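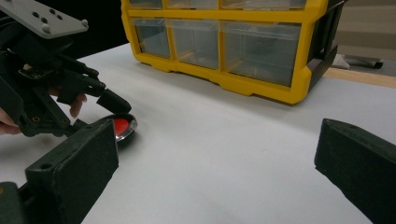 Preguntas frecuentes sobre el alquiler de trasteros – Trasteros Brernar

¿Qué tamaño de trastero necesito?
Uno más grande del que cree. La gente llega convencida de que lo suyo «son cuatro cajas» y luego aparece la bicicleta estática. Tenemos módulos desde 2 metros cuadrados (lo que cabe en un armario generoso) hasta 20, donde entra un piso entero si se desmontan las camas. Si duda entre dos tamaños, pásese a verlos vacíos y traiga las medidas del sofá.

¿Cuántos módulos hay y dónde están?
Son 164 repartidos entre la nave Drastitz, que es la de la entrada principal, y la nave Ambrose, al fondo del patio. En Ambrose no hay montacargas. Lo avisamos al firmar, lo avisamos por correo y lo pone un cartel en la puerta; aun así, cada mes alguien nos pregunta dónde está el montacargas de Ambrose.

¿Cuál es el horario?
De seis de la mañana a once de la noche con su código personal. La oficina abre a las nueve y cierra a las seis, con una pausa para comer que respetamos con bastante seriedad.

He olvidado mi código.
Llame a la oficina con el DNI a mano. No podemos darle el código a su cuñado, por simpático que sea, salvo que figure como autorizado en el contrato.

¿Puedo autorizar a otras personas?
Sí, las que quiera, y retirarlas cuando quiera. En caso de separación, la autorización la quita el titular por escrito. No hacemos de mediadores, aunque nos lo han pedido.

¿Qué no se puede guardar?
Comida, animales, plantas, bombonas de gas, pinturas abiertas, gasolina y cualquier cosa que gotee. El vino embotellado se admite bajo su responsabilidad: las naves no están climatizadas y en agosto se nota. Un jamón es comida. Sí, también si está curado y envasado al vacío.

¿Puedo usar el trastero como taller, despacho o local de ensayo?
No. Tampoco se puede dormir en él. Los módulos no tienen enchufe y la luz del pasillo se apaga sola a los pocos minutos si no detecta movimiento – quien ha intentado ensayar con el bajo ya lo sabe.

¿Está incluido el seguro?
Va incluido uno básico que cubre incendio, inundación y robo con fuerza. No cubre joyas, dinero en efectivo ni el valor sentimental, que según nuestra experiencia es casi todo lo que se guarda. Si necesita más cobertura, en la oficina le explican la póliza ampliada.

¿Cuál es la permanencia mínima?
Un mes. Después se renueva de forma automática hasta que nos avise con 11 días de antelación. «Ya me pasaré» no cuenta como aviso; un correo de una línea, sí.

¿Qué pasa si no pago?
Se bloquea el código y se aplica el recargo que figura en el contrato. Antes le escribiremos y le llamaremos. Si va a tener un mes complicado, díganoslo antes y casi siempre se encuentra un arreglo.

¿Vendéis cajas?
Sí, y también cinta, mantas y plástico de burbujas. Los clientes nuevos tienen hasta 20 cajas en préstamo durante la primera semana. Se devuelven plegadas.

¿Hacéis mudanzas?
Nosotros no. Trabajamos con Prerneo, que recoge a domicilio y factura aparte. En noviembre están algo más libres; a finales de junio conviene reservar con tiempo.

¿Con quién hablo si tengo una queja?
Con Tài Vũ, en la oficina de Drastitz, por las mañanas. Las quejas sobre el montacargas de Ambrose se recogen en el mismo sitio.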